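Kikby Soft Furnishings Notes
README, version 2, last changed 25 June 2025

This folder contains written notes on how covers, cushions and rugs are put in order in ordinary living rooms. The notes were collected in homes in Miltholm and Trirkcombe. Please read this file before you open the tables.
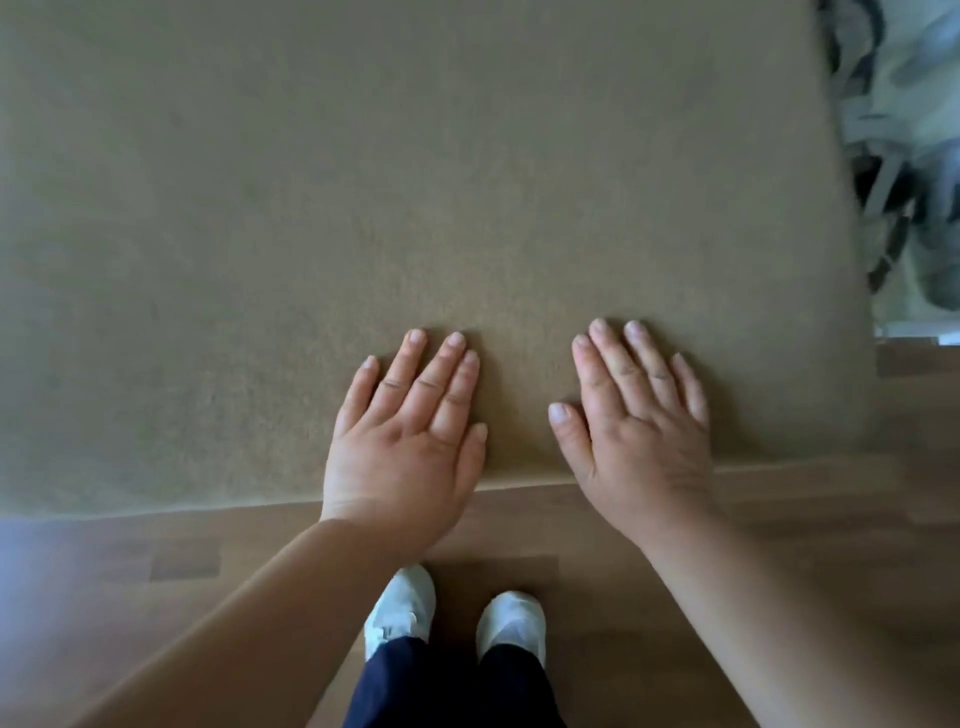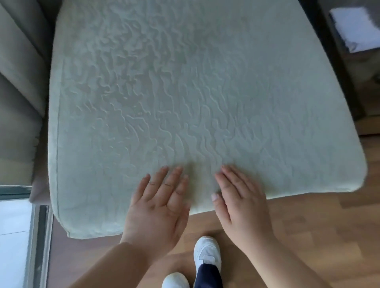
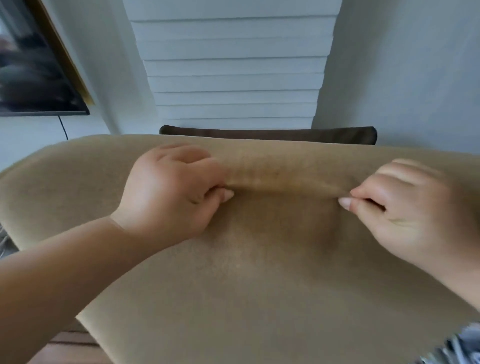 Every note in the collection describes one textile and one action done with it, for example "press flat", "pull up" or "tuck in". We write the action first, then the textile, then what is under it. The surface has its own column, and we ask you to fill it with care. A rug of one plain color with a short fuzzy surface is "plain, felt-like", and a seat cushion like the pale green one, with wavy raised ridges all over the top, is "raised pattern". We do not write the name of the fiber unless there is a label, as many fabrics look alike. When a cloth is held between the fingers so that a fold stands up, the action is "pinch", also if the person wants to make it smooth later.

Contents
notes.csv: the notes, one per line, 1000 lines in total
words.txt: the list of allowed action words, with short meanings
rooms.txt: the 14 rooms, with floor type and kind of seating

Columns in notes.csv
action: one word from words.txt
textile: rug, cushion, cover, blanket or curtain
surface: free text, two to five words
under: floor, seat, armrest, back or unknown
remark: can be empty

Known problems
The words "smooth" and "press flat" were used in the same meaning by different writers in version 1. Cameron Mackay has changed all of them to "press flat". In 4 rooms the seating type is missing and we could not ask again. Curtains are very few, so please do not make any conclusion from them.

Spelling is American. Colors are written as the writer saw them, so "tan" and "beige" can mean the same cloth.

Corrections
Send them to Viola Costa at the Dovhaniuk office, with the line number and the proposed word. The next version is planned for October.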